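Home Magazine Topics Shop Floor Standards Subscribe

Who Has the Can? Writing House Rules for Two-Arm Cells

June | By Hedvika Kopecký
Last updated in June, 4:40 p.m.

The rulebook at Dretgate fits on two sheets of paper, and most of the first sheet deals with handing things over. Dretgate tests grippers and control software for packaging companies. Its benches have two arms each, and the arms share one table.

Verena Schnyder wrote the first version after a bad spring. Arms were bumping fingers over the middle of the bench, and operators were recording the same fault under different names. One person wrote "drop," another wrote "late release," and a third left the field blank. When a customer asked how often the system lost a part during a handover, the lab had 3,000 trial records and no answer it could stand behind.

"We had plenty of data," Schnyder says. "We couldn't compare any of it."

The rule she started with is still at the top of the sheet. At any moment, one arm owns the object. The other arm keeps its fingers open and stays out of the space around the object until ownership changes. The change has to be logged by the controller. An operator's guess from watching the bench does not count.

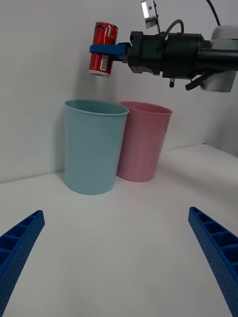

Ownership sounds simple until both arms have a reason to move. Geert Verbeke, who runs the evening trials, says the old software let the second arm start its approach as soon as the first one slowed down. That saved a little time on each cycle. It also meant the two controllers could disagree over which arm was in charge, and the people reading the logs later had no way to tell.

Under the current rules, slowing down means nothing. The first arm has to report that it is holding still, and the second has to ask. If the answer doesn't come within 2 seconds, both arms stop where they are and the trial is marked as a timeout. Verbeke thought this was too strict when it came in. He now wants the same rule for carts and conveyors.

The second sheet covers the bench itself. Objects are everyday ones, and they are checked against a list before each block of trials. A cup or can that has been dented is taken off the list, even if the arms can still pick it up. The tabletop and the wall behind it stay clear of tape, notes and tools. Wrist cameras are checked at the start of every shift, with the same test card held at the same height.

Then there is the part about people. Nobody reaches over the table while either arm has power to its joints. To move an object by hand, the operator stops both arms, waits for the light on the cabinet to change, and writes down what was moved. Izzati Latuheru, the lab's safety lead, is blunt about why the last step matters. An object that has been nudged by hand and not written down can spoil a whole block of trials – and it teaches people that reaching in is normal.

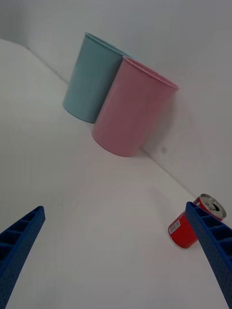 WHAT COUNTS AS A FAILURE

The longest argument at Dretgate was over the word itself. A can lying on its side may be a failed placement, or it may be exactly how the trial was supposed to start. The log has to say which. Every record now names the starting position of each object and the position it should end in, and a result is judged against those two lines only.

Jae-in Myung went back through 2,000 of the old records with this rule in hand. In 77 of them, the result had been marked as a failure though the object ended where the trial plan wanted it. Those were corrected. Records with no starting position were set aside and are no longer used in customer reports.

Two other labs, Gurik and Triltorico, have asked for copies of the sheets. Schnyder sent them with a note asking for changes to be sent back. Gurik has already replied with one – it wants the timeout to depend on the weight of the object. Latuheru is against it. The next revision will be discussed after the summer shutdown.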